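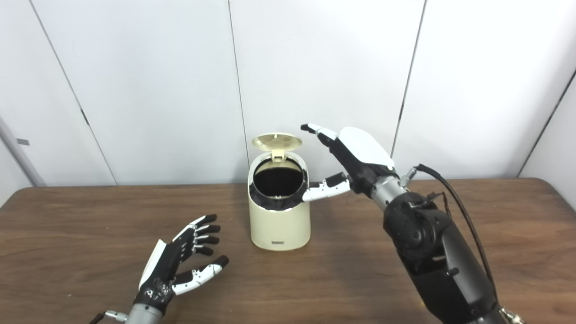 Policy keeps pushing the bin instead of closing the lid

Posted by Kenneth Ocampo, February 4, 2024
Tags: imitation learning, humanoid, student project, contact

I'm on a two-person senior project. The task is closing the hinged lid of a small trash bin with a two-handed humanoid upper body. The bin stands on a wooden table, lid open and tilted up at the back, liner folded over the rim. The right hand has to come in over the bin, get its fingers behind the lid and tip it forward. The left hand has no job at the moment and stays low near the front edge of the table.

We recorded 90 demonstrations by teleoperation and trained a behavior cloning policy on the head camera plus joint positions. Action chunks are 40 steps long. In simulation it looks fine. On the hardware the approach is good until the hand is close to the rim. Then one of two things happens:

Failure A: the right thumb catches the side of the rim and the whole bin slides left. The lid stays open.

Failure B: the fingers go over the top but stop short of the lid, hover, and retreat.

A is much more common. The bin is light and the tabletop is smooth. Things already tried: lower playback speed (fails in the same way, later), more training epochs (no change), brightness augmentation (no change). The camera mount was checked against the calibration board and has not moved. We are not allowed to glue the bin down, since the May demo requires that a visitor can place it on the table by hand.

Is this a data problem or a control problem? We have time for one more recording session before the lab is reassigned.

Yeshi Tsegaye

Both, but start with the data.

Look at the thumb in your demonstrations. With most glove-based teleop setups the operator's thumb rests sideways, and the retargeting copies that faithfully. The robot's thumb then sticks out level with the rim and becomes the first thing to touch the bin. The operator corrects for it by eye. Your policy has a single head view in which the thumb tip and the rim nearly overlap, so a gap of a few millimeters and a contact look almost the same.

What I would do, in this order:

Clamp the thumb during the approach. Set a fixed joint target with the thumb folded toward the palm and release it only after the fingers have passed the rim. This can be done in the retargeting layer, so the operator does not have to think about it. Apply the same clamp at run time, or the training and test distributions will differ.

Raise the approach. Have the operator pass through a waypoint well above the open lid, then descend behind it. A path that comes in low from the right leaves no margin.

Vary the bin position and yaw between episodes. If a visitor is going to place it, the hinge will not always face directly away from the robot. You did not say how much variation is in the 90 episodes. If the bin was returned to a tape mark every time, that alone would explain Failure B – the policy has learned where the lid usually is and has little reason to look for it.

Record recoveries. Start some episodes with the fingers already hovering short of the lid, and others with the thumb touching the rim, and demonstrate the way out. Keep these in a separate folder so that you can change their weight later.

On the control side, 40 steps is long for a contact task if you execute the full chunk open loop. Execute the first part and replan. Also check the stiffness gains on the right wrist. If they are set for free-space tracking, any contact with the rim turns into a push.

The left hand is available. Bracing the left side of the bin would stop the slide, but it makes the demonstrations harder to record, so I would leave it for last.

zistura_2

More data. We had 1,000 episodes for our drawer task and it worked.

Erkent

Had the same thing with a jar. Put a weight in the bottom of the bin, under the liner. It doesn't fix the policy, but a visitor can still pick the bin up and place it, so it should be within your rules. Ask whoever runs the demo first.

Kenneth Ocampo

Checked the recordings. The bin was on a tape mark for all of them, and the thumb is out sideways in every one I opened. Will re-record with the clamp and varied yaw, and replan partway through each chunk. The weight is plan B.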